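# The Khondokar 2-Quart Stovetop Bean Pot, After a Winter of Beans

I come from people who soak beans overnight and then forget they did it, so a pot that promises to forgive neglect had my attention from the start.

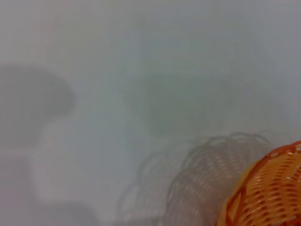 ## What it is

A squat, glazed clay pot with a lid, two ears for handles, and a little chimney in the lid where the steam gets out. Khondokar sells it in three sizes. I bought the smallest, which holds 2 quarts if you fill it to the brim, and you will only fill it to the brim once. The glaze inside is the color of strong tea. The outside is left bare below the shoulder, and mine has already picked up a large scorch mark that I have decided is character.

It came with a leaflet in four languages. The English one tells you to "awaken the pot" by simmering it with water and a spoonful of flour for an hour. I awakened it. The kitchen smelled like wet sidewalk until dinner.

## The beans

All right, the beans. I mostly cook big white ones with onion, dried red pepper, too much paprika and a handful of mint near the end. In my old enameled pot they come out fine. In this one they come out creamy all the way through, with the skins still on, sitting in a sauce that looks as if somebody thickened it, though I added no flour and mashed nothing. I don't know how clay does this. The leaflet says the pot "breathes," and I'm prepared to let it.

It takes its time. A batch that needs ninety minutes in the enameled pot needs two and a half hours here, and you can't hurry it, because high heat is how clay pots end up in halves. I start after lunch and we eat at seven. If you work in an office and want beans on the table the same evening, buy a pressure cooker and be happy.

Lentils are a waste of it. Chickpeas are excellent. Pork with sauerkraut and prunes, cooked for most of an afternoon in March with the rain coming sideways at the window, was the best thing I made all winter, and I say this as a person who doesn't much like prunes.

## In the oven

I like it even better in there. Lid on, 400 degrees for the last half hour (start in a cold oven, the leaflet is very stern about this), then lid off so the top gets a crust. The ears stay narrow enough to grab with a folded towel. With proper oven mitts you'll struggle, as the gap between ear and pot was apparently designed for the fingers of a child.

## Compared with the others

I've also cooked in the Suteck, which is the one everybody's cousin seems to have. It's lighter and a good deal cheaper, and mine leaked from the bottom on its third outing, a slow orange weep that found its way under the burner and is probably still there. The Wiradside is cast iron pretending to be clay. It's a decent pot, it weighs as much as a dog, and the beans taste like they came from a decent pot.

The Khondokar sits between the two on price. I paid 50 dollars, plus shipping that I'd rather not discuss with my household.

## Things that annoy me

- The lid rattles. Once it gets going it sounds like a very small train, and you can hear it from the bedroom.
- No dishwasher, no soap, no metal spoon. Hot water and a brush, then let it dry for a full day with the lid off. It occupies my counter like a visiting aunt.
- It remembers. After the fish stew in January I had two rounds of faintly maritime beans.
- It won't work on induction without a metal plate underneath. Flandirum makes one that fits. I borrowed it, found that it added another half hour to everything, and gave it back.
- The number stamped into the base, 657, is not explained anywhere in the leaflet. I looked in all four languages.

## Who should get one

You need to be home a lot, and you need to like food that is brown. For two people the small one is plenty, with a bowl left over for the next day, when it's better anyway. For four, go up a size, and measure your oven shelf before you do, because that chimney makes it taller than you'd think.

I've had it since the fall, and it has made it through one short drop into the sink and one night when I fell asleep on the couch with the burner on low. The beans from that night were a little dark at the bottom. We ate them with pickled peppers and asked no questions.

Four and a half out of five. I'm keeping the other half until somebody does something about the lid.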